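Mesa Flivent em madeira clara

Eu queria uma mesa que aguentasse trabalho manual sem ter cara de bancada, e a Flivent ficou exatamente assim! Tampo liso, veio bem à vista, cantos arredondados (a minha anca agradece).

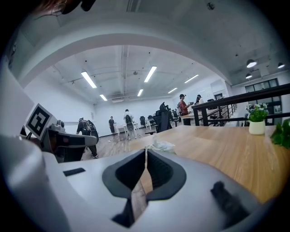 Limpa-se com um pano húmido e pronto. Para vasos, recomendo mesmo um pratinho por baixo, que a água marca a madeira.

O rebordo da frente é ligeiramente curvo, ótimo para quem trabalha de pé, a dobrar panos ou a fazer embrulhos.

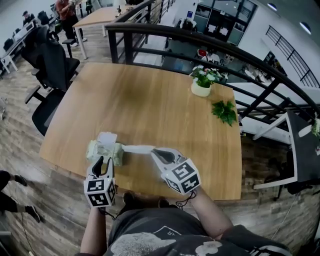

Preço e entrega

954 €, montagem incluída. Entrego em 20 dias úteis.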